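What I put in the second-year equipment budget

I closed our equipment plan for the coming year last week, and a few people asked me to write down how I did it. I run purchasing and lab planning for a small group that collects manipulation data with hand-held grippers and then tries the results on arms. There are enough groups like ours now that somebody may find the list useful, even if your numbers are different.

Last year's plan was a single spreadsheet tab. It had the grippers, the two arms, a workstation, and a line called "misc" that I set at $400. That line was spent before the end of March. It went on cables, screws, tape, a second label printer and replacement finger pads. Everything after that had to be asked for one item at a time, and Lakshmi Thomas, who signs for our purchases, got tired of it before I did.

So this year I started with the small things. I walked the room with a notebook and wrote down whatever I had reordered, borrowed or gone without. Then I went through the invoices, and only after that did I open a vendor page.

Finger pads are the first line now. They are soft, people press them into tables all day, and they wear. We pay Rukik for a molded set and I used to order one set at a time, with shipping on top of each. Ordering five sets at once brought the shipping down to a single charge. I don't order more than that, as the shape has changed on us once already and I was left with a bag of old ones.

Printed markers are the second line. They cost next to nothing, but they get scuffed and then tracking suffers, and the person who finds out is usually the one processing data a week later. Anil Pinto now keeps a folder of spares, printed on the same stock and cut to the same size. I gave it a line in the budget anyway so that the stock gets bought.

Cables are the third line, and the one I argued over most. Thenmozhi Pisharody wanted longer runs so that operators could move away from the desks. I wanted floor covers. We ended up budgeting for both and taking the money out of furniture. The stools and carts we have are fine for another year.
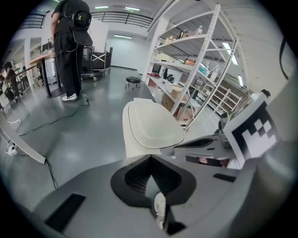 Should a small lab buy a spare hand-held gripper or put the money into a service contract?

Buy the spare, if you can only afford one of the two. A spare is usable the same afternoon, and you can take parts from it when something breaks. A contract makes more sense for an arm, where you can't do the repair yourself and a second unit would cost far more than the coverage.

That was how we split it. For the grippers I budgeted one complete spare and a box of parts. For the arms I asked Skoltbridge for a quote on coverage and got back $929 per arm for the year, which includes one visit and phone support but no travel. Travel is billed separately — read that page before you sign. I added a travel line equal to one visit and hope not to use it.

Venkatesh Alva asked whether we should lease the arms when the current ones are due for replacement. I worked it out both ways. Leasing looked better in the first year and worse after that, and the lease we were shown didn't allow us to drill the mounting plate. We drill the mounting plate. I left leasing out of the plan, though I'd look again if the terms changed.

Storage is the item I underestimated most. Every purchase comes in a box, and for the expensive things we have to keep the box for returns. I had planned nothing for shelving last year. This year it has its own line, along with bins and labels. Kalliopi Mladenović suggested writing the warranty end date on the outside of each box in marker, and we've started doing that. It has already stopped me from throwing out the packaging for a Hirose power supply that still had months left.

The last thing I added was a column for lead time. Our Trida wrist mounts took so long last year that the person who needed them had moved to other work by the time they came. Anything slow now gets ordered in the first month, even if we don't need it until summer, and anything quick waits until someone asks for it.

The "misc" line is still in there. I doubled it and split it in 2, one half for each part of the year, so I can't spend it all by March again. Lakshmi approved the plan with one change, which was to move the label printer supplies under office costs. I'll post an update when the first half closes and I can compare the lines with what we spent.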